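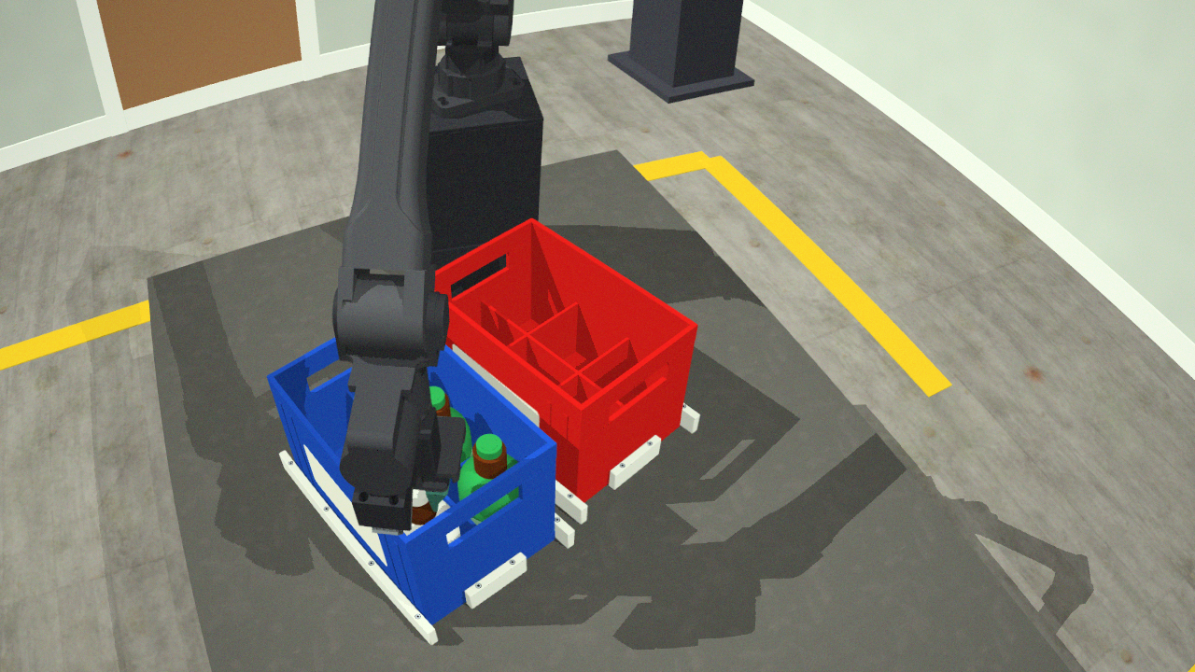

Simulation view of the bottle cell: gripper down in the blue crate, red crate with its divider grid beside it.

Gripper touches bottle necks in first crate only
Started by Zineb Benkirane, November 2023
Posted in: Robot Cells > Setup and Maintenance
5 min read

Zineb Benkirane
Hello all. I take care of a small cell which moves bottles from one crate to another. The picture is from our simulation. The crates sit in white L-shaped rails and brackets, screwed to the platform, and the robot has one taught frame for each crate.

My problem is the following. At the real cell the fingers touch the neck of the neighbor bottle when they go down in the pick crate. It does not happen in every compartment, mostly at the end far from the pedestal. In the simulation the same program runs clean. The place side gives no trouble at all. The program is number 3031, if somebody from Lurnar reads this and remembers it.

I have already taught the pick frame again, 2 times. After each time it is good for one shift and then the contact comes back. What should I check next?

plorach_tech
Check the brackets before you teach anything. If the frame is good for a shift and then bad, something is moving. Put a paint mark across each screw head and the bracket and look again after the shift.

Lâm
I don't agree that it must be the brackets. We had the same behavior and it was the crates. Old crates get wider at the top, the long wall bends out, and then the divider grid is not where the rail says it is. The rail only holds the foot of the crate. The bottles stand higher up and they lean with the grid.

Take 10 crates from your stock and measure the grid position at the top. I think you will be surprised how different they are.

plorach_tech
Then it would change with every crate, and not be good for a full shift. She wrote one shift.

Lâm
Not if the morning crates come from the new pallet and the rest come from the old one. Zineb, do you know which crates run when?

Zineb Benkirane
This I did not think about. Yes, the first crates of the day come from the newer stack. But I also found one screw on the long rail which I could turn by hand, so maybe you are both right. I tightened it and put the paint marks on all of them.

Abdelilah Samir
One more point, the fingers. Ours were blocky like yours and they opened too wide for the approach. We reduced the opening for the way down and opened to the full width only on the place side. It gave us enough room to live with tired crates.

Also slow down the last 300 mm above the bottles until you find the cause. It costs a little cycle time but you don't break glass.

drornetti
Please don't slow it down and forget it. I inherited a cell like this in July and every move had a "temporary" slow speed in it. It took me longer to clean the program than to fix the fixture.

Abdelilah Samir
Fair, put a comment in the program with the date. But I would still do it - broken glass in a crate stops the cell much longer than a slow approach.

Zineb Benkirane
Update. The paint marks did not move over three shifts, so the brackets are fine now. The contact is less but still there with the old stack. I measured the crates like Lâm said and the older ones are clearly open at the top. I will try the smaller finger opening first, and ask if we can sort the worst crates out. The slow approach is in, with a comment and my name.

plorach_tech
Good. Teach the pick frame one last time now that the rail is tight, with a new crate and not an old one. The frame you have was made with the loose screw.

Zineb Benkirane
You are right, I will do this before I change the fingers.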